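4.2 Coverage of the Lovora licensing bill

We began, perhaps a little optimistically, by reading every evening bulletin transcript we could lay our hands on – 2722 of them in all. Only 27 mentioned the bill by name, and most of those gave it a sentence or so near the end.
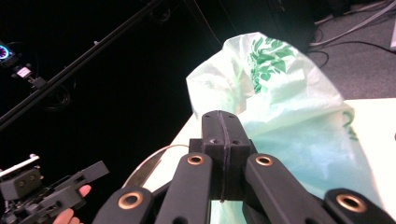
The regional papers were kinder to us, and Heather Rankin's coding of the Taldale weeklies turned up 108 items, many of them readers' letters of real length and feeling. Stevens and Frei read the same letters separately and agreed on nearly all of them, which was a great comfort to the rest of us.

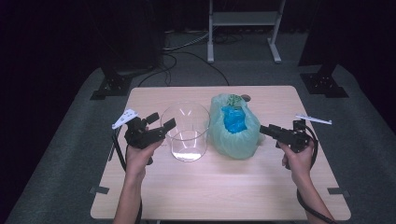 Media and Public Policy Group, Department of Communication, Urquhart College

Figure 2. A clear glass container and a pale green plastic bag on a light wooden table, two hand-held grippers above.

The gap between print and television stayed wide even in the week of the Skatadden hearing, when we had fully expected it to close.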